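Lista de revisión de local en alquiler – entrega y devolución
Local: taller Vukska, planta baja
Fecha: 2025-11-30
Revisa: Usha Iyer
Por la propiedad: Kumaresan Kurup

1. Accesos y salidas
Puerta principal: conforme. Abre hacia fuera y cierra sola.
Puerta trasera: con reparos. El cerrojo roza. Ya se anotó en abril y sigue igual. Lo arregla la propiedad.
Llaves: se entregan 4 juegos. Falta la del buzón.

2. Electricidad
Cuadro general: conforme. El diferencial salta con el botón de prueba.
Rótulos del cuadro: no conforme. Hay dos interruptores sin nombre – el del fondo corta el termo, apuntarlo a mano mientras llega la etiqueta.
Lectura del contador auxiliar: 776.
Enchufes: conforme, salvo el del pasillo, que tiene la tapa floja.

3. Extinción y emergencia
Extintores: 3, todos con la revisión al día. El de la entrada está colgado demasiado alto.
Luz de emergencia del aseo: no conforme. No enciende al cortar la corriente. Pedir batería a Braltska.
Plano de evacuación: falta. Lo imprime Prakash Venkataraman.

4. Mesas y superficies de trabajo
Tableros: conforme. Sin cantos levantados.
Cinta adhesiva en superficies: se admite. Al devolver el local se quita y se limpia el resto de pegamento.

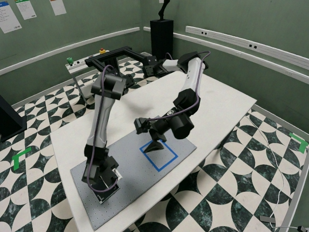 ¿Quién paga la reparación de la puerta trasera?
La propiedad, según el contrato, porque el defecto consta en la revisión anterior. El inquilino solo paga los daños que aparezcan después de la entrega.

5. Suelos y paredes
Baldosas: conforme en la sala. En el aseo hay una suelta junto al desagüe.
Rodapié: con reparos. Despegado detrás de la puerta.
Pintura: conforme. No se permite taladrar sin avisar por escrito.
Humedad: una mancha en el techo del almacén. Repasar después de lluvia fuerte y medir otra vez.
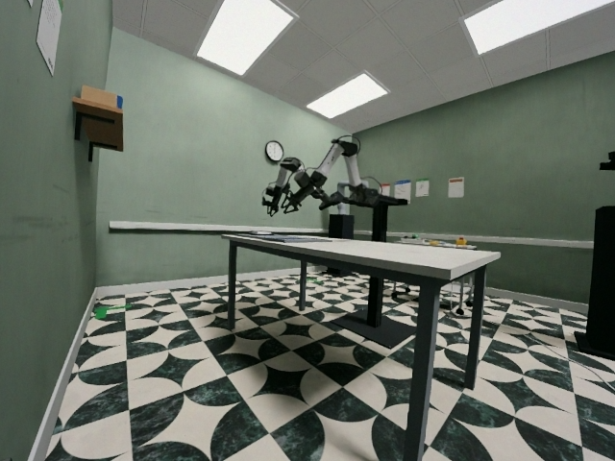

Punto 5. Paredes verdes y suelo de baldosa crema y verde oscuro.

6. Agua y ventilación
Llave de paso: conforme, algo dura.
Termo: conforme. Temperatura de consigna sin tocar.
Extractor: no conforme. Hace ruido y tira poco. Presupuesto pedido a Tremness, sin respuesta.

7. Paneles y placas perforadas
Agujeros: conforme.
Ganchos y accesorios: no se incluyen en la entrega.
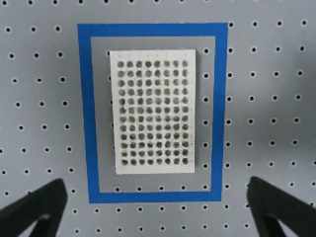 Punto 7. Cinta azul sobre panel gris perforado.

8. Pendientes
Cerrojo, batería de emergencia, extractor y baldosa del aseo. Plazo: 9 días desde la firma. La llave del buzón se pide aparte a Pillai.

Copia para Chun-yin Cheung.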